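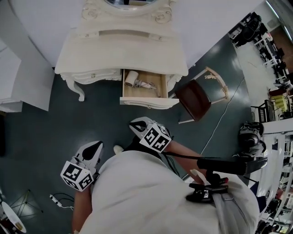
서랍을 꼭 닫고 끝내야 하나요, 아니면 열린 채로 끊어도 되나요? 규칙마다 말이 다르던데요. 저는 그냥 물건 놓고 손 떼면 끊습니다.

지난 글 밑에 달린 댓글. 답을 달다가 너무 길어져서 글로 뺍니다. 급하게 쓰는 거라 오타 있을 수 있음. 나중에 고칠게요 (아마도).

짧은 답부터. 둘 다 됩니다. 단, 시작하기 전에 정해놔야 됨. 찍다가 정하면 망해요. 같은 작업 이름 아래에 닫고 끝난 것, 열고 끝난 것, 닫으려다 만 것이 섞이면 나중에 끝나는 조건을 아무도 못 씁니다. 저희가 그랬어요. 작년 September, 아니 9월에. 서랍 작업만 3443개 모아놓고 종료 상태를 적어둔 게 하나도 없었습니다. 전부 다시 봤어요. 눈 빠지는 줄.

그래서 지금 쓰는 Zakix 쪽 규칙. Zakix는 저희 프로젝트 이름이고 규칙 문서는 원래 Skumley에서 쓰던 걸 받아다 뜯어고친 겁니다. 원본이 28쪽이었는데 현장에서 28쪽짜리를 누가 펴봅니까. 줄여서 벽에 붙여놨어요. 그래도 안 보는 사람은 안 봄.

시작 상태

가구는 작업지에 적힌 대로. 서랍이 두 칸이면 왼쪽 닫힘, 오른쪽 열림, 이런 식으로 칸마다 따로 적습니다. "서랍 열림" 이렇게만 쓰면 안 돼요. 어느 쪽인지 모름. 그리고 얼마나 열렸는지. 저희는 세 단계로만 씁니다. 닫힘, 반, 끝까지. 센티미터로 재는 건 한 번 해봤는데 재다가 하루 다 감.

안에 든 물건도 적어요. 원통형 물건 하나에 코드 하나, 플러그 어느 쪽으로 뻗어 있는지. 코드는 말린 상태인지 풀린 상태인지가 제일 중요하고요. 매번 똑같이 말아놓으면 안 됩니다!! 이거 처음 오신 분들이 친절하게도 매번 예쁘게 똑같이 말아놓으시는데, 그럼 로봇이 예쁘게 말린 코드밖에 몰라요. 대충 놓으세요. 대충도 매번 다르게.

종료 상태

댓글 질문이 이거였죠. 규칙은 이렇습니다.

넣기 작업이면 물건이 바닥판에 닿고 그리퍼가 완전히 벌어진 다음 손이 서랍 밖으로 나온 때까지. 거기서 잠깐 멈춤. 속으로 하나 둘. 그러고 끊기.
넣고 닫기 작업이면 앞판이 몸체에 닿을 때까지. 틈이 보이면 실패로 표시. 다시 밀어서 닫으면 그건 성공인데 "재시도" 체크.
둘을 한 번에 섞지 않기. 이름이 다르면 다른 작업.

손 떼자마자 끊는 분들 많은데 (댓글 쓰신 분 포함...) 그럼 마지막 순간이 흐려요. 놓은 건지 떨어뜨린 건지 구분이 안 감. 잠깐만 더 기다려 주세요. 잠깐입니다.

마커

이건 잔소리. 그리퍼 위 큐브 마커, 카메라에서 가려지면 그 구간 손 위치를 믿을 수가 없습니다. 서랍 안으로 손 깊이 넣을 때 제일 많이 가려져요. 앞판이 가리기도 하고 팔이 가리기도 하고 상판 모서리가 가리기도 하고. 손목을 조금 세우면 대부분 해결됨. 억지로 세우지는 말고요. 물건이 안 잡히면 그건 그것대로 쓸모없는 데이터라.

두 손 다 들고 하는 작업이면 안 쓰는 손도 규칙이 있어요. 내려놓지 않기. 등 뒤로 빼지 않기. 몸 앞쪽 어딘가에 가만히. 흔들지 않기. 안 쓰는 손을 흔드는 버릇이 있는 사람이 은근히 많아요. 저도 그럼. 고치는 중.

마커 표면 닦는 거는 시작 전에 한 번, 점심 먹고 한 번. 알콜 말고 마른 천. 알콜로 문질렀다가 인쇄가 번진 적 있어서 큐브 하나 날렸습니다. 그날 기분도 날아감.

바닥

바닥 선. 제가 제일 예민한 부분. 가구에서 눈을 못 떼고 일하는데 발 밑으로 얇은 케이블 지나가면 진짜 위험해요. 색이 흰색이면 그나마 어두운 바닥에서 보이긴 하는데 보이는 거랑 안 걸리는 거는 다른 얘기. 어댑터, 삼각대 다리, 의자 다리 전부 같습니다. 발이 갈 수 있는 데 있으면 시작 전에 확인.

규칙에는 이렇게 써놨어요.
1. 서는 자리에서 가구까지 걸어가 본다. 그리퍼 없이.
2. 발에 닿는 선은 치우거나 테이프로 붙인다.
3. 의자는 작업에 안 쓰면 팔꿈치 반경 밖. 작업에 쓰면 각도까지 작업지에 적는다.
4. 몸에 찬 케이블은 가슴 쪽에 한 번 고정하고 팔을 끝까지 뻗어본다. 당기면 다시.

4번 빼먹는 사람이 제일 많음. 팔 뻗다가 줄이 당기면 동작이 이상해져요, 본인은 모르고. 나중에 궤적 보면 꼭 끝에서 툭 꺾여 있음. 스트랩도 같이 봐주세요. 헐거우면 숙일 때 앞으로 흘러내립니다.

Murnis 가이드랑 다른 점

Murnis에서 나온 작업 가이드 보신 분들이 왜 저희는 다르냐고 물어보시는데. 거기는 실패를 전부 버려요. 깔끔하긴 함. 저희는 안 버립니다. 대신 표시를 함. 성공, 재시도, 실패, 폐기. 폐기는 사람 얼굴이 찍혔거나 마커가 내내 안 보였거나 장비가 죽었을 때만. 나머지 실패는 남겨둬요. 코드가 서랍 틈에 끼인 거, 손잡이에서 미끄러진 거, 이런 건 돈 주고도 못 구합니다. 아니 돈 주고 구하는 거긴 한데. 아무튼.

실패를 일부러 만들지는 말 것. 이것도 규칙에 있음. 일부러 한 실패는 티가 납니다. 연기가 어색해요...

그리고 거기는 한 사람이 하루에 몇 개 이상 채우라고 되어 있는데 저는 그거 반대입니다. 갯수 채우려고 하면 동작이 빨라지고 빨라지면 다 비슷해져요. 저희 목표는 작업 하나에 1000개인데 한 사람이 다 채우는 건 금지. 최소 5명이 나눠서. 키 다르고 손버릇 다른 사람들로. 왼손잡이 있으면 꼭 넣고요. 서랍 손잡이가 작고 동그란 거면 사람마다 잡는 법이 진짜 다릅니다. 위에서 집는 사람, 옆에서 집는 사람, 앞판 모서리를 그냥 당기는 사람. 마지막 건 손잡이 쓰는 작업에서는 안 돼요. 손잡이 당기라고 써있으면 손잡이를 당겨야 함.

가구 다루기

조각 장식 많은 가구는 살살. 튀어나온 데를 그리퍼로 치면 칠이 까져요. 큐브 모서리가 생각보다 단단하고 생각보다 멀리 나와 있습니다. 내 손 크기로 생각하고 움직이면 꼭 부딪힘. 처음 하시는 분은 녹화 끄고 서랍만 몇 번 여닫아 보고 시작하세요. 거울 있는 가구면 거울에 사람 비치는지도 보고. 비치면 서는 위치를 옮기거나 가구 각도를 바꾸거나.

까졌으면 적어주세요. 혼내려는 거 아님. 언제부터 까졌는지 알아야 앞뒤 데이터가 맞아서 그래요.

재생할 때

사람이 모은 걸 로봇 팔로 돌려보는 단계는 규칙이 따로 있고 훨씬 빡빡합니다. 비상정지 버튼 잡은 사람은 그것만 잡고 있기. 핸드폰 금지. 노트북도 금지. 서랍이 열린 상태에서 로봇 켜지 않기 (팔이 초기 자세로 가다가 긁음). 속도는 첫 회는 무조건 제일 느린 설정. 급해도. 급할수록. Asadi 쪽 작업실은 바닥에 선을 그어놨던데 좋더라고요. 선 넘으면 정지. 단순해서 좋음. 저희도 테이프 사놨는데 아직 안 붙였어요. 이번 주에 붙인다고 여기다 써놓으면 붙이겠지.

규칙 고치는 규칙

하나 더 있네. 규칙이 이상하면 그날 바꾸지 말고 적어놓기. 하루 중간에 바뀌면 오전이랑 오후가 다른 데이터가 돼버립니다. 바꿀 거면 다음 작업 묶음부터, 버전 번호 올리고, 벽에 붙은 것도 갈고. 지금 붙어있는 판은 2021.01.29 판이에요. 그 전 판 갖고 계신 분은 종료 상태 부분이 다르니까 버리세요.

댓글 쓰신 분께 다시. 손 떼면 끊는 거, 지금까지 모으신 건 그대로 두시고 "열림 종료"로 이름만 따로 묶으세요. 섞지만 않으면 쓸 수 있습니다. 다음 묶음부터 잠깐 멈췄다가 끊으시고요.

코드 말리는 모양 얘기 더 쓰려고 했는데 시간이 없네요. 플러그부터 넣느냐 선부터 넣느냐로 저희끼리도 아직 의견이 갈려서. 그건 다음 글에 쓸게요. 선부터 넣으시는 분들 댓글로 이유좀 남겨주세요.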